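Neue Leitung im Referat für Rüstungsbeschaffung

Oriana Cabral übernimmt im Juni die Leitung des Referats für Beschaffung und Materialplanung im Verteidigungsministerium. Der Verteidigungsausschuss stimmte der Personalie am Dienstag mit 12 zu 5 Stimmen zu. Cabral folgt auf Leandro Bravo, der das Referat zuletzt kommissarisch geführt hat und in die Abteilung Haushalt zurückkehrt.

Cabral war vorher im Planungsstab tätig und dort für Instandsetzungsverträge zuständig. Davor arbeitete sie mehrere Jahre am Logistikstandort Hulcombe. In der Anhörung ging es vor allem um das Transportprogramm Galindo, dessen zweites Los sich erneut verschoben hat. Von den 145 bestellten Fahrzeugen sind bisher 60 ausgeliefert. Cabral sagte, sie wolle an der Stückzahl festhalten, den Zeitplan aber neu verhandeln. Einen Termin für die Restlieferung nannte sie nicht.

Amra Milošević, Berichterstatterin für das Programm, fragte mehrfach nach den Ersatzteilen. Nach ihren Angaben stehen in Hulcombe Fahrzeuge, für die Getriebeteile fehlen. Cabral räumte ein, dass die Ersatzteilversorgung im ursprünglichen Vertrag zu knapp angesetzt war — eine Nachtragsvereinbarung mit dem Hersteller Vurham liege im Entwurf vor und werde derzeit von den Juristen geprüft.

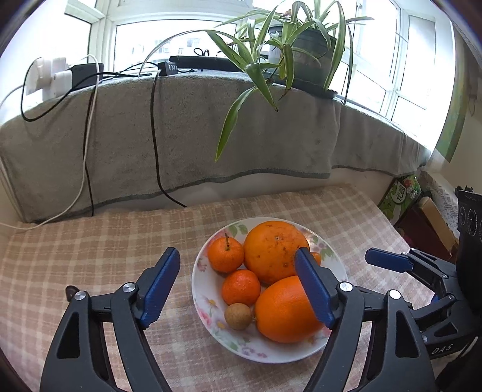
Kritik kam von Lautaro Jara. Er hält die Bindung an einen einzigen Hersteller für riskant und hatte beantragt, die Wartung getrennt auszuschreiben. Der Antrag fand keine Mehrheit. Jara kündigte an, ihn in den Haushaltsberatungen wieder einzubringen.

Offen ist noch, wer Cabrals bisherige Stelle im Planungsstab bekommt. Bis zur Ausschreibung führt Nga Ngô die Geschäfte. Sie betreut auch weiterhin das Vorhaben Alex, mit dem die Bestandsführung der Depots auf ein gemeinsames System umgestellt wird. Der Probebetrieb läuft bisher nur in Hulcombe, die übrigen Standorte melden ihre Bestände nach wie vor über die alten Listen.

Der Ausschuss befasst sich in der nächsten Sitzung wieder mit Galindo. Das Referat soll dazu einen schriftlichen Sachstand vorlegen, einschließlich der Kosten für die Nachtragsvereinbarung. Die Sitzung beginnt um 9 Uhr und ist nicht öffentlich.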